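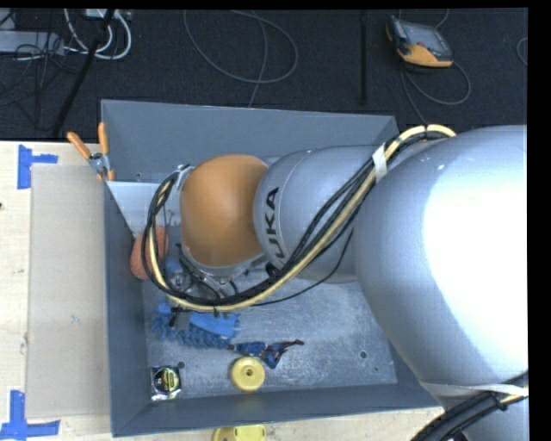
The KUKA arm over the picking bin, with the cable bundle strapped along the links.

Drurcombe picking cell: questions about the cable fault

What went wrong?
In December the arm at Drurcombe began dropping items partway through a pick. The gripper would close, lift, and then open again while the wrist was turning. The controller logged a lost signal from the gripper each time. The fault appeared 53 times in 1,428 picks before we took the cell out of service.

What caused it?
A broken conductor in one of the thin gripper wires. The wire had too little slack near the wrist, so it was pulled tight every time the last joint went past a certain angle. It still tested fine when the arm was parked, and that cost us most of a shift.

Was anyone hurt?
No. Nobody was inside the marked area on any of the drops. One item landed outside the bin, and Hoi-yan Yau stopped the cell and reported it as a safety matter. That report is what started the full check.

Why didn't the arm stop by itself?
The cell was set to retry after a lost signal, up to two times, before raising an alarm. Most of the faults cleared on the first retry, so the alarm never came up. The setting has been changed. Any lost gripper signal now stops the arm and needs a person to reset it.

Does this affect the cells at Saithong and Dirnach?
Saithong uses the same cable layout and has been checked. One strap there was too tight and was moved. Dirnach has a different gripper with its own connector, and no change is needed.

What do I check before a run?
Jog each joint slowly to both ends of its working range and watch the bundle. It should form a loose loop around the wrist and never go straight. Look for wires that hang away from the bundle — these can catch on the bin rim or on a clamp. Then open and close the gripper with the wrist at both ends of its turn.

Can I adjust the straps myself?
Only if you are on the Zendby maintenance list. Lock out the power and release the air first. If you are not on the list, leave the straps alone and call.

How often are the gripper wires replaced now?
Every 200 running hours, or sooner if the outer jacket shows wear. Write the hours in the cell log when you fit the new set.

The arm dropped something during my run. What should I do?
Press the stop and leave the item where it fell. Note the wrist angle from the handheld controller before you reset anything. Send that and the time of the drop to Elango Murthy, who keeps the fault list for all three sites.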